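Thread on linen shrinkage and why cut lengths for table textiles go wrong. Dry stuff, but it comes up every February when people order cloth for the year.

1/ Shrinkage is quoted separately for warp and weft. The two are rarely equal. A roll marked "4%" with no direction given tells you very little. Ask which way it was measured.

2/ The warp is held under tension on the loom and usually relaxes more in the first wash. Weft shrinkage depends more on how openly the cloth was set.

3/ My test piece is 20 cm square, marked with thread and not pen. Wash, dry flat, measure, repeat 3 times. The Hallarley cotton-linen stopped moving after the second wash. The Orell one was still going at the third.

Blue cloth on a grey tabletop.

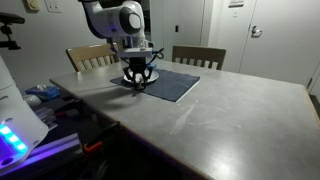
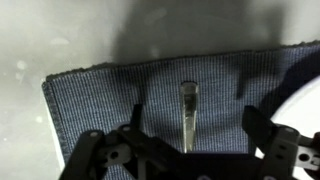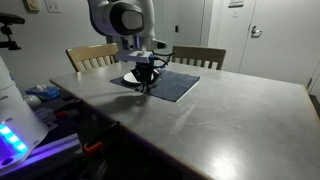 4/ Hems are the part most people leave out of the sum. A folded hem has several layers and its own sewing thread, and polyester thread does not shrink with the cloth. The close view of the ribbed blue cloth has a dark hemmed edge along the top and another down the left, meeting in a rounded corner. On an edge like that I measure the finished border and the middle of the cloth as two separate figures. If the middle comes up shorter, the border will ripple.

5/ Ribbed and striped weaves need care when measuring. Follow one line from end to end. If the tape drifts across the ribs you are measuring on the bias and the number is useless.

6/ Batch matters too. Titham sent me lot 616 and a later lot of the same Kun weave. Same label, different weft shrinkage. I now test every lot and write the figure on the roll end.

7/ Cut length = finished length plus hem allowance, divided by (1 minus shrinkage). Adding the percentage on top instead leaves you slightly short. On a napkin it hardly shows, on a long runner it does.

Wool blends next, once the samples have dried.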